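26/12/2018
Posted by Jarlath Kinsella

On the Matter of the Table

It has been the custom of this household to clear the dining table completely once a year, on the day after Christmas, and to consider its condition before the ordinary business of the house is allowed to return to it. I have kept a written note of the exercise for several years and I set out this year's findings below, in the belief that other owners of wooden tables may find them of use.

The table was bought from a joiner in Brekside, Mr Wian Pillay, who had made it for a customer who then moved abroad. We paid 500 for it, delivery included, and it was carried in through the back window, the hall being too narrow. It has since served for meals, homework, two tax disputes and the cutting out of curtains. In July it was sanded lightly and given a fresh finish, the old one having worn thin where the children sit.

My wife was of the opinion that the work should be done by a professional. My neighbour, Ruairí Mac Carthaigh, was of the opinion that it should not be done at all. I took advice from both and did it myself over 21 evenings, most of which were spent waiting for one coat to harden before applying the next.
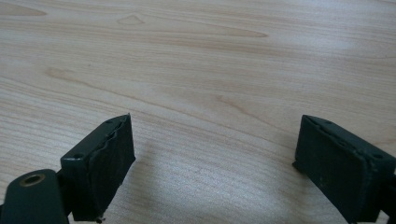 The choice of finish deserves some explanation. I had been urged to use a high gloss, and a tin of it remains unopened in the shed. A gloss surface shows every fingerprint and is tiring to eat at under a lamp. The softer sheen we settled on still throws back a broad patch of white light, but the grain can be made out even through the glare, and the rest of the top keeps its pale, creamy colour. There is a small pointed figure towards one end, very like a tiny knot, and a longer dark streak near it with thin points at both ends. I had feared that sanding would lose these marks. I am pleased to record that they remain.

The following practice has been adopted for the coming year. Crumbs are to be lifted with a dry cloth and not swept to the floor. Spills are to be wiped at once, along the grain. Hot dishes are to stand on the cork mats, of which we own more than we require. Wax will not be applied, on the advice of Mr Pillay, who holds firm views on wax.

The question of a tablecloth was raised again by my mother-in-law and has been deferred until Easter.

I have not yet decided what to do about the chairs, two of which are darker than the table and one of which creaks.

Correspondence may be sent by means of the contact page. © Jarlath Kinsella. Back to top

This site uses cookies. By continuing to read, you accept their use.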